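28/01/2023, sorting bench, second bin

Continued with the mixed small parts from the Dikevstead boxes. Tharushi Paul asked me to write down how I divide them, so that she can do the same with her half and we don't get two different systems.

The inventory list is now at 2,454 lines. Of these, 1,531 have a final category. I moved 170 lines to "to discuss", mostly things made of two materials, and I would like to go through them with Nilmini before March.

Toy bricks are easy. I write color and size only, and the single stud ones go together with the long ones for now. Clear packaging is more difficult. In the old list it was sometimes "plastic" and sometimes "waste", and I have changed all of it to "packaging, clear". 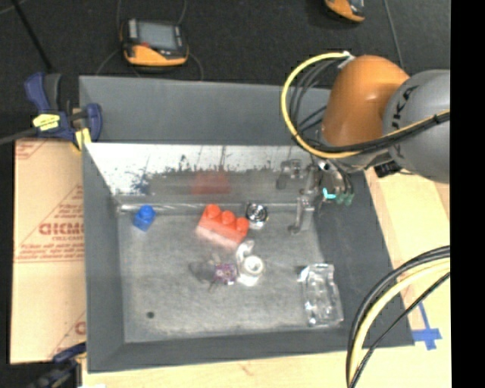 For small round shiny pieces I use "round, metallic look" until somebody has weighed them. Please do not write "metal" only from the color, I made this mistake last week and had to correct a full page. Soft or fuzzy bits get their own line also when they are very small, because on the gray floor of the bin they are easy to miss.

The bin floor and the back wall have scratches and dark marks. I tried the Kellano cleaner on one corner of the spare bin and it did not help much. Asked Varkard for the price of a new liner, no answer yet.

Still open: do we keep patterned pieces by main color, or as "mixed"? Nilmini prefers mixed. I have no strong opinion, but it must be the same in both lists.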